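Home About Archive Letters Contact

Search this blog Type and hit enter

The Tollongate papers, again

Last updated November 11, 2022

OK quick one before I have to go out. People keep emailing me about the Tollongate land thing so I'm putting what I know in one place. Typing fast. Forgive the mess.

If you missed it: the county sold the old depot site at Tollongate to a company called Mutiso Holdings. No auction. There was a notice, technically, in the back of the county bulletin, small type, up for the legal minimum and then gone. One bidder. Guess who.

The deputy head of the planning office, the one who signed the valuation, had dinner at the Wudineck hotel with the company's lawyer before the sale went through. He says it was a birthday. He hasn't said whose. The lawyer isn't returning calls, mine or anyone's.

Now the opposition wants an outside inquiry. The county executive says the existing internal review is enough. The internal review is being run out of the planning office. Read that again please.
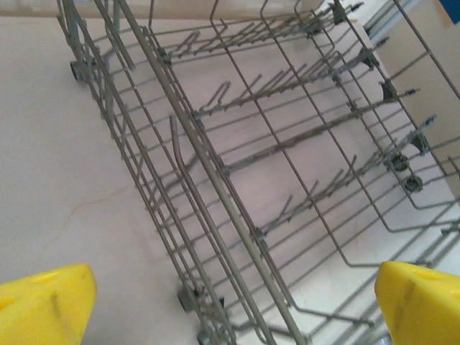
So the internal review. I asked for the terms of reference and got two pages. Two! One is a cover letter. The other says the review will "consider the process followed" and report to the executive, who can publish it or not, his choice. No deadline. No mention of the dinner. No mention of the valuation either, and the valuation is what everybody is mad about.

I phoned the press desk to ask if the valuation was covered. "All relevant matters will be looked at." Is the valuation relevant? "That would be for the review." Ok then.

Meanwhile Peninah Biwott, who sits for Jesdale and is from the executive's own party, stood up in the chamber on Tuesday's agenda item (the roads one, she just used it) and asked why the man who signed the paper is still at his desk while the paper is being reviewed. Fair question I think. She was told it was out of order. She asked it again. Mic got turned off. You could still hear her from the gallery, she has that kind of voice.

Say what you like about Biwott, and I have, I was rude about her over the school bus contract and I stand by most of it. But it costs her something to do this. She's up for the party nomination again next year and the executive's people run the nomination. Her office told me she has no plans to withdraw the question. Three of her colleagues told me privately she's right. None of them would let me use a name. Great, thanks guys, very brave.

The petition: 1,000 signatures was the target, that being what it takes to force a debate under the standing rules. When I looked last night it was stuck at 290. Which is lousy for something everybody in the grocery line seems to have an opinion on. Part of it is you have to sign in person, at the county clerk's window, with ID, and the window shuts at lunch. I went. I stood in line. The woman ahead of me was renewing a dog license and got sent away for the wrong form, so it isn't just us.

If you live in Jesdale you can also sign at the library, they have a copy at the front desk. Ask for it, it's kept in a drawer. Wudineck people, still the clerk's window only, sorry. I've asked why and will post if I get anything back.
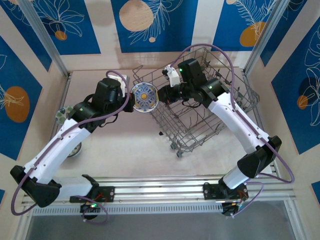

Blue and white plate, held up between two robot arms.

Some of you asked what I think actualy happened. I don't know. That's the honest position and I'm not going to write that somebody took money when I can't show it, so please stop putting it in the comments, I will delete it, I've deleted several already. What I can say is that a public official who values public land shouldn't be eating with the buyer's lawyer while the sale is open. Doesn't matter who paid for the fish. The code of conduct says declare it. He didn't declare it. I checked the register myself and his page is blank for the whole period.

And then the executive. He could settle this in an afternoon. Call in somebody from outside the county, hand over the file, let the guy go on leave with pay until it's done. It was done exactly like that over the water meters under the last lot, and his own party demanded it back then. I have the old leaflets. Big letters, SUNLIGHT NOW, his face on the front, more hair. Happy to scan one if he's forgotten.

What we get now is "a political campaign by people who lost an election." Sure, some of it is. The opposition leader was pretty quiet about the depot until it was in the papers, and I notice he didn't vote against the disposal list when the site was on it. I asked him about that too. He said the list was long. It was long! It was also his job to read it.

Other bits, no order:

The valuation itself is supposed to be a public document. I've requested it in writing. The clock on that runs out later in November. If they refuse I'll appeal, and I'll put the refusal letter up here in full.

A reader says there was an earlier valuation, done before the depot closed, and a higher one. I haven't seen it. If you worked in that office and you have a copy, or know what folder it lived in, you know where my email is. I don't name people who ask me not to.

Somebody asked if the bus parking moves now that the site is sold. No idea. The transport office didn't know it had been sold when I called, or the person who picked up didn't. She was nice about it. She wrote down the name of the company and asked me how to spell it.

The next full session has the petition rules on the agenda, they want to raise the number of signatures needed. Funny timing. Gallery is open to the public, bring ID, get there early becuase they've started roping off the back row for staff.

Comments are open but see above re: accusations. Corrections very welcome, I got the depot's street wrong in the last post and two people wrote in, fixed now, thank you both.

Right, late already. More when the terms of reference come back, I've sent them a list of questions and asked for answers in writing this time.

Older posts Newer posts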